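Working alongside the arms: kitchen and store tips

Notes for staff at the Surkgate kitchen, collected by Efa Dafis and Noemí Barrera. Fridge duty is now shared with the two-arm unit, and several old habits need changing.

Doors
Clear the full swing of the door before a run. Loose plastic sheet beside a door should be folded back and taped flat – film catches on fingers and hinges alike.
Wipe steel doors with a dry cloth. Polish leaves a glare that upsets the cameras.

Shelves
Heavy items go low, soft items at the back. Small packets go in a wire basket, which can be lifted out in one go. Do not hang bags over the top of a side panel.
Leave 5 cm between a box and the shelf edge.

Cables
Route floor cables along the wall where possible. Where one must cross the tiles, use the rubber cover from the Bandmont cupboard. Check the arm leads for kinks every 20 runs and enter the result in the log.

Who does what
Restocking checks used to take one person 60 minutes a shift. That time now goes on date labels, spills and supervising the unit. Erasto Rugemalira keeps the rota. Anyone who has not done the stop-button training stays outside the taped line during a run.
Grip faults are reported to Elvia Becerra, not fixed on the spot. Wipe the finger pads with a damp cloth only when the power is off.
Lifting is still a job for two people above 20 kg. The arms do not count as the second person.
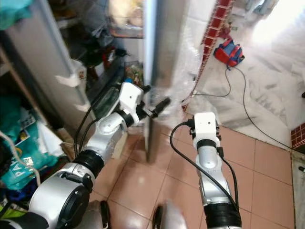
Page last changed: 8/7/22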